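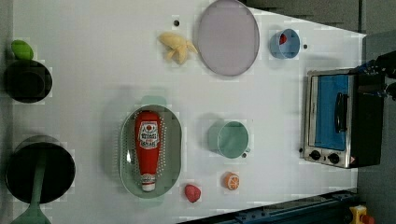 2 min read · 5 replies

Play kitchen sprawl: do you sort it or surrender?

skunetti_mom
Every Wednesday I put it all away and by dinner it looks like this again. Ketchup in the colander, mug on its side, lime up against the little pot. I bought bins. I labeled the bins. The labels are now the most popular toy we own. How are the rest of you storing this stuff?

batau77
One bin. Everything in it. Lid optional. You're running a toy kitchen, not a restaurant supply warehouse.

Morelli_Fan
Disagree with batau. One bin means the strawberry lives at the bottom and the whole thing gets dumped to find it. We do two: food in one, pots and dishes in the other. Been holding since April, which in this house is a dynasty.

desero_dad
Use the toaster oven. It has a door. Ours holds a shocking amount of fruit and the kids think it's cooking.

batau77
And when they want to use the oven?

desero_dad
Then the fruit is done.

skunetti_mom
I respect this but I'm not sure the big pot would fit, with that long green handle. Also where does the ketchup go? It's neither food nor dish in my 3-year-old's legal opinion.

Morelli_Fan
Food. Condiments are food.

batau77
It's in the colander. Clearly it's being drained. Leave it.

skunetti_mom
OK, trying two bins this week – oven for overflow. The peeled banana stays out regardless. I have tried putting the banana away. There were tears, and a few of them were the kid's.

desero_dad
Same with our orange half. It sleeps in a bed.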